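How to Run a Robot Demo for an Open Day Without Losing the Room

Every August our workshop opens its doors for one Sunday, and every August someone decides that the two-armed robot should be the star. For the last few years that someone has been me. What follows is how I set up the table, the talk and the crowd. It assumes you already have a robot that works on weekdays. Working on a Sunday is a separate skill, and the robot may not have it.

Start with the task. Pick one that a six-year-old can describe before you do. My first year I chose sorting washers by size, a job of great interest to me and to one man from Matar who builds washer sorters. The rest of the room went to look at the laser cutter. Put a thing in another thing. That's your demo.

Next, mark out where people stand. We use a taped line 47 inches back from the table, plus a bench behind it for the short and the tired. Whoever is talking stands at the line, and a second person sits by the stop button and does nothing else. That person does not answer questions, hold coats or go and find the restroom key. Jacinto Alvarado has done it for us two years running and describes it as the best seat in the house.

Run the full task early, before the doors open at ten, with the lights and blinds exactly as they'll be later. Then run it again. If you change anything after that, including "just tidying up the speed settings," you have to start over. I learned this in front of a bus tour from Dimholm. 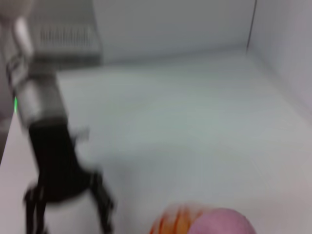
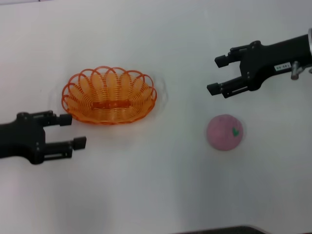 Choosing props is where most open-day demos are won or lost, and people give it the least thought. You want things that are light, cheap, soft if possible, and easy to see from the bench. Color does most of the work. An orange basket and a pink ball on a white table can be told apart by a grandfather who left his glasses in the car, and a wide basket with nothing in it tells the crowd where the ball is supposed to go before you open your mouth. Leave clear table between the two, so that the trip across looks like a trip. Keep a spare of everything under the bench. Small children take souvenirs.

Now the talk. Say what the robot is going to try, then stop talking while it tries. The urge to fill the silence is strong, and it leads to sentences like "and now it's thinking," which you'll then spend ten minutes taking back. When it misses, say "it missed," reset, and go again. A miss gets a bigger reaction than a success anyway. I've stopped taking it personally.

Set a limit of 6 runs per session and then take a break. The motors could go on all afternoon. You can't.

Last, have an answer ready for "will it take my job?" Mine is to ask what the job is. The conversation that follows is usually better than the demo.

Comments

wedomen_fan: We did ours with a stuffed rabbit. Do not do yours with a stuffed rabbit. It got dropped once and a child cried until lunch.

T. from Cirham: What do you use for the line on the floor? Our tape took the varnish off and I'm still hearing about it.

oldlathe: I was on that Dimholm bus. Best part of the day.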